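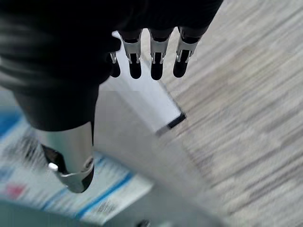
Über uns

Wellen Prüftechnik ist ein Dienstleister für die Kalibrierung und Instandsetzung von Druck- und Temperaturmessgeräten. Auftraggeber sind Stadtwerke, Molkereien, Brauereien und Betreiber von Fernwärmenetzen. Der Betrieb arbeitet inhabergeführt und herstellerunabhängig, ein Handel mit Neugeräten findet nicht statt.

Leistungsumfang

Kalibriert werden Manometer, Druckmessumformer, Widerstandsthermometer und Thermoelemente, wahlweise im eigenen Labor oder beim Kunden in der Anlage. Die Rückführung erfolgt über Gebrauchsnormale, die in festen Abständen extern überprüft werden. Zu jedem Prüfling wird ein Kalibrierschein mit Messwerten vor und nach der Justage ausgestellt. Ist keine Justage gewünscht, entfällt die zweite Messreihe.

Instandgesetzt werden mechanische Manometer ab Nenngröße 80 mit Rohrfeder oder Plattenfeder. Bei kleineren Gehäusen übersteigt der Aufwand in der Regel den Wert des Geräts; hier wird nur geprüft und gegebenenfalls ausgesondert. Geräte mit Glyzerinfüllung werden nach der Reparatur neu befüllt und vor der Auslieferung auf Dichtheit geprüft.

Standorte

Das Labor und die Werkstatt befinden sich im Gebäude Kirkgate, Eingang Hofseite. Die Warenannahme liegt im Erdgeschoss und ist bis 16 Uhr besetzt. Der Messraum im Obergeschoss ist klimatisiert; Prüflinge werden dort vor Beginn der Messung temperiert, was die Durchlaufzeit um einen Arbeitstag verlängern kann. Am zweiten Standort Mottram sind die beiden Servicefahrzeuge für Vor-Ort-Einsätze sowie das Lager für Leihgeräte untergebracht. Besucherverkehr ist dort nicht vorgesehen.

Prüfmittelverwaltung

Kunden mit größerem Bestand können ihre Messstellen in der Datenbank Cetero führen lassen. Erfasst werden Messstellennummer, Messbereich, Genauigkeitsklasse, Prüfintervall und der letzte Kalibrierschein als PDF. Fällige Prüfungen werden im Vormonat per E-Mail gemeldet. Der Export als CSV-Datei ist jederzeit möglich, auch nach Vertragsende. Scheine werden fünf Jahre vorgehalten, sofern keine längere Frist vereinbart ist.

Ablauf und Termine

Vor dem Versand bitte das Begleitformular ausfüllen und angeben, mit welchem Medium das Gerät in Kontakt war. Sendungen ohne diese Angabe werden zurückgestellt. Geräte aus Sauerstoffanlagen sind gesondert zu verpacken und öl- und fettfrei zu kennzeichnen. Für Einsätze während der Revisionszeit im Mai empfiehlt sich eine frühzeitige Anmeldung. Expressaufträge sind gegen Zuschlag möglich, ausgenommen Geräte mit Plattenfeder.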